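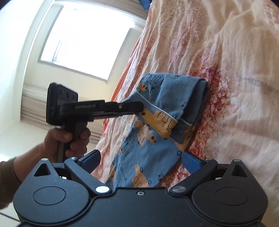
The Dusitz Cloth is a piece of folded linen claimed by its supporters to be the face cloth mentioned in the Gospel of John, where it is said to lie apart from the other burial wrappings in the empty tomb. No document places it anywhere before the modern period, and the case for its age rests almost entirely on the way it is folded. Folding is weak evidence. A blue printed garment folded on a patterned bed sheet says nothing by its fold about who made it or when, and the same goes for plain linen in a silver box. Supporters have generally answered that the fold of the Dusitz Cloth is unusual, but they have not said what a usual one would look like.

Description

The cloth is an undyed plain weave, kept in a shallow box with a glass lid. It is folded into a packet of 12 layers, and the owners have never allowed it to be fully opened. Most published measurements are therefore estimates. The often repeated statement that it is "woven in the Galilean manner" comes from a devotional pamphlet and has no source. Plain weave was common across the ancient world and is still common today.

Claimed history

According to the traditional account, the cloth was carried from Jerusalem to Antioch by a disciple, hidden in a wall, and taken west by a returning crusader. The account first appears in a handwritten history of the chapel at Dusitz by the priest Italo De Luca. De Luca cited three older manuscripts. Two have never been found. The third is a household inventory that lists "one cloth, folded, in a box," with no mention of Jesus, a tomb or Antioch.

Later writers filled the gaps. Dario Colombo, whose book The Folded Witness brought the cloth to a wide audience, identified the crusader by name and described his route home in detail. He gave no reference for either. When pressed in an interview he said the route was "the one he would have taken." The passage was dropped from the second edition but survives in most websites on the subject.

The folded napkin argument

Much of the popular interest depends on a supposed Jewish table custom in which a master who folded his napkin was signaling that he would come back. No ancient source for this custom is known. The Greek word in the Gospel is often translated as "rolled up" or "wrapped together," and the cloth in question covered a face, so dinner manners are hard to bring into it. Colombo presents the custom as settled fact and builds four chapters on it.

Testing

A loose thread was sampled in August by a private laboratory, Zovonico, at the request of the owners. Only a summary was released. It states that the fibers were "consistent with linen of antiquity," wording that would also cover a new tea towel made of flax. Radiocarbon dating was not mentioned. Samuele Sorrentino, who handled the sample for the owners, later said that a date had been obtained but was unreliable because of candle smoke. He did not say what the date was.

Ilaria Donati, a textile historian, was allowed to look at the packet through the glass for some 7 minutes. She reported that the visible edge had a machine-stitched hem. Supporters replied that the hem was a later repair. Donati agreed that this was possible and asked to see an edge that had not been repaired. The request was refused.

Reception

Church authorities have not endorsed the cloth, and supporters sometimes describe this silence as caution before an announcement. Among scholars it has mostly been ignored. The longest critical study is Chukwuemeka Ogbonna's Darklow lecture, which argues that De Luca had a real old cloth of unknown purpose and supplied it with a past borrowed from better known relics. Ogbonna admits he cannot show intent, and he leaves open whether De Luca believed his own account.

A film, The Teuber Testimony, repeats Colombo's version with little change. It shows a reconstruction of the cloth being unfolded to reveal a faint face. No witness has reported a face on the original, and the film does not tell viewers that the unfolding was staged.

See also: Relics of Jesus; Pious fraud; Radiocarbon dating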